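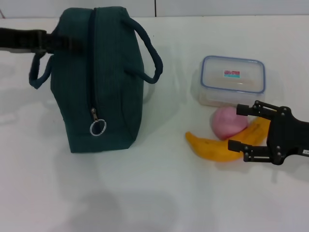 Sumetti Lunch Packing Set

Data card, version 7

Summary

Sumetti is a set of 367 recorded attempts at one household chore: packing lunch into a soft bag. A robot arm with a two-finger gripper picks items up from a white tabletop and puts them in an insulated lunch bag. We made the set to answer a narrow question, which is whether an arm trained in the usual way can pack a lunch yet. The short answer is sometimes, if the bag stays open.

Sumetti is the second chore set from the Cakness project. The first, Carkar, covered folding dish towels. The two share a file layout, so a loader written for Carkar will read Sumetti without changes.

What is in it

Each attempt is one folder. A folder holds:

- video from the head camera
- video from the wrist camera
- joint positions and gripper opening, one row per time step
- a text file with the instruction given for that attempt
- a result file with the outcome and a failure code

Of the 367 attempts, 150 were driven by a person using a hand controller. The rest were run by the trained model with a person standing by to stop it. The field "source" in the result file says which is which. Please don't mix the two when reporting success rates.

Items are toy food and ordinary kitchen containers. Toy food keeps its shape and color from one day to the next. A model that does well with a plastic banana has not been shown to do well with a ripe one, and we make no claim about that.

Why a lunch bag

Rigid boxes are close to a solved problem for this kind of arm. Soft bags are not. The opening changes shape every time something touches it, the sides lean, and handles get in the way of the fingers. People deal with this by holding the bag open with one hand, usually without thinking about it.
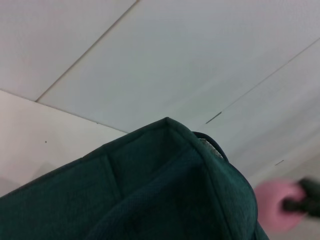 Dark fabric is also hard on the cameras. The inside of a bag comes out close to black, so the model has little to go on when it decides where to let go. Many of the misses in the set are items released on or over the rim. We left the lighting as it would be in a normal kitchen and did not add a lamp.

Failure codes

F1 item not grasped
F2 item dropped before reaching the bag
F3 item released on or outside the rim
F4 bag tipped or pushed out of reach
F5 fingers caught in a handle or strap
F6 stopped by operator

An attempt gets one code only. If two things went wrong, the code is for the first. F6 is used when the operator stopped the arm and none of the others had happened yet.

Splits

The test split has 17 attempts and uses a starting layout that does not appear in training. We know that is small. Treat a difference of one or two attempts between models as no difference.

Known problems

Wrist video is badly smeared whenever the arm moves fast. We kept those stretches in because a working robot would have to cope with them too. If you want sharp images only, filter on joint speed.

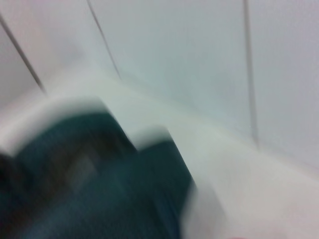
Last changed: February 4, 2023

Changes in version 7

- Corrected the failure code on attempts where a strap was touched but did not stop the motion. These were F5 and are now marked by what happened next.
- Removed duplicate rows at the end of some joint files.
- Renamed "grip" to "gripper_opening" to match Carkar.

Not covered

Zipping the bag closed is not part of the task. We tried it in August and dropped it. The pull is small, the track bends as it is pulled, and the arm has no second hand to hold the fabric. Sibiya, the next set, is planned for two arms and will include it.

Use

Free for research and teaching. Cite the set by name and version number. Do not use it as evidence that a robot is safe to run near people, as it was not collected to test that.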